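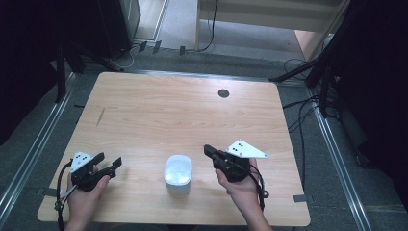 Monday, February 2020
Handoff task, two-gripper rig, small table

Good day! Writing this up before I go home because I'll lose the thread otherwise, and Samran wants something to read before he decides on the next round of demos.

Where we were on Friday: the policy trained on Sena's first set could pick up the white cylinder with either gripper, but it was hopeless at choosing which one. With the cylinder near the middle of the table it would start both arms in, hesitate, back one off, start it in again. Ismael calls this the doorway dance. We'd blamed the network, then the learning rate, then the network again.

Doina's idea was that the problem sits in the demos. When a person does the task with two hand-held grippers, the choice of hand gets made early, probably before the hands move at all, and there's nothing in the recorded window that shows it. So we have two demos that start from nearly the same view and go off to opposite sides, and the policy learns the average of the two. She suggested we make the choice visible: start every demo with both grippers held open on either side of the cylinder, pause, then commit with one hand while the other stays put. The pause gets trimmed. The first bit of commitment stays in.

I was doubtful (I said so, it's in Friday's notes, fine). It works much better than I expected!

What we did today

Sena and I took turns demonstrating. Head view plus the view from each gripper, marker plates on both so the tracking can tell which is which. Same cylinder as before, always standing up. We recorded 374 demos that we're keeping. I threw out the ones where tracking dropped for more than a moment, mostly when one of us leaned too far over the table and got a shoulder in the way of a plate. Sena is better at this than I am. She keeps her elbows low and lets the wrist do the turning.

The commit rule, so we all do it alike:
- both grippers open, jaws toward the cylinder
- hold still until the beep
- cylinder left of your midline: left hand goes. Right of it: right hand goes
- dead center: right hand, always, no matter how you feel about it
- the other gripper doesn't move until the cylinder is lifted

The dead center rule matters more than I thought. I went back through the old set with Doina after lunch and in the center zone we'd been splitting nearly evenly between hands, with no pattern either of us could find. I switch when my arm gets tired, apparently. Doina thinks she favors whichever hand went last. Neither of those is anything a camera could pick up from the table.

Processing

Ran everything through Mavach for alignment, with Zuleica's new time sync. Very smooth. The old sync used to let the gripper views drift against the head view on longer recordings, and I'd got used to nudging them by hand. Today I didn't touch a single one. Zuleica, if you're reading this, thank you, you've given me my afternoon back.

Crops resized to 512 on the long side, same as last time. I kept the augmentation exactly as it was so the comparison is fair. Tempted to turn the brightness jitter up (see the glare note below) but that's for another run.

Action chunks: tried 3 lengths. The shortest was twitchy, the longest sailed past the cylinder if it started a little off. Middle one is the keeper for now. Config is in the Cavalcanti folder next to the old ones, please don't rename it, the launch script looks for it by name.

Result

The doorway dance is gone in the left and right zones. Completely gone, in every rollout we ran. One arm goes, the other waits, and it looks so calm that Ismael came over from the other bench to ask whether we were replaying a demo. In the center it still wavers now and then, but it settles on the right gripper before it gets close, where the Friday policy would go on dithering until we stopped it. I'm really pleased with this.

To check it was the rule and not just more data, I trained a second policy on a same-size mix from the old set. Same network, same chunk length, same everything else. It dances. So more data in the old style doesn't buy us much, and I think we can stop arguing about the network for a while.

Samran asked whether the trimmed pause is leaking in somehow, whether the policy is reading the last still moment as a cue. Fair question. I retrained with the trim moved later so that the moving hand is already clearly on its way at the first sample. Slightly worse in the center, the same elsewhere. My reading is that the early commitment is doing the work and stillness doesn't come into it, but I'd like someone else to look at the curves before I say that out loud in a meeting.

Gripper views

Spent the last hour just watching recordings from the grippers, which I should do more often. Two things worth writing down.

First, glare. The tabletop throws back a broad bright patch toward the far side and the right, and in some views it takes the wood nearly to white. The cylinder is white too, with a glossy top. In a few frames I had trouble finding the edge of it myself, so I can't blame the encoder. Options are a matte cover on the table, moving a light, or leaving it and calling it variety. Doina votes for variety. I'd like to at least measure it first — same cylinder spots, one set with the cover and one without.

Second, the pads. 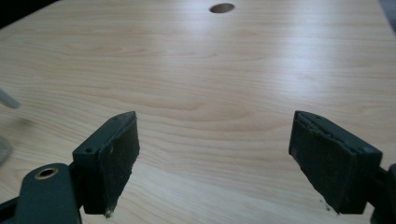

Gripper view, jaws open. Fraying on both pads, right one peeling along its top edge.

I hadn't noticed how worn they've got until I saw them at this size. The left one is fuzzy along the upper rim and ragged at the lower corner. The right is worse: the material is lifting in layers where it meets the finger. There are crumbs on the table just under its lower corner as well. None of it has cost us a grasp as far as I can tell, but a pad that changes shape over a week of recording is a pad that looks different at the end of the dataset than at the start, and the gripper view has both fingers in it all the time. A policy could learn to care about that. Probably harmless, but cheap to rule out.

Ismael has the spare pads from Dekar in his drawer. Plan is to swap both sides at once so they match, and log the swap so we can split the data on it later. If we do it before the next round we'll have worn pads in this set and fresh ones in the next, and can test each policy on both. That's a nice little experiment for almost no work!

Things I got wrong today

Forgot to restart the gripper recorder after lunch and lost 6 demos that were otherwise lovely. Sena was very gracious about it. I've stuck a note on the monitor.

Also mislabeled one batch as left-hand when it was right-hand. Caught it because the plot of starting positions had a clump on the wrong side. Keep making that plot, it takes no time and it has now saved me more than once.

Next

- swap pads, log it
- glare comparison, with and without the cover
- center zone only: another batch with the right-hand rule, see if the wavering goes away with more of the same
- Samran to try the commit rule on his pouring task. He expects it to help less there, as both hands have a job from the start. I think it'll help with who grabs the jug
- write to the Trandar people and ask how they pick a hand in their demos. If they leave it to the operator I'd love to know whether they see the dance too
- Zuleica: can the beep be logged as an event? At the moment I find it by eye from the hands, and it's slow

Longer term, Doina and I would like to have this in shape for the internal review in May. The bit I'd want to show is the side by side of the two policies trained on the same number of demos, because you can see the difference in the first couple of seconds without any explanation. Doina wants a proper measure of hesitation to go with it. She's sketched one from how often each arm reverses direction before the first contact. I ran it over today's rollouts by hand for a few cases and it ranks them the way my eye does, so that's promising. She'll code it up properly tomorrow.

Checkpoints are copied to the shared drive under today's folder, both the rule policy and the comparison one. Rig is powered down, grippers are back on their hooks and charging.

Last updated by page owner. Earlier versions are in the page history.

This site uses cookies to keep you signed in and remember your settings. Accept | Manage preferences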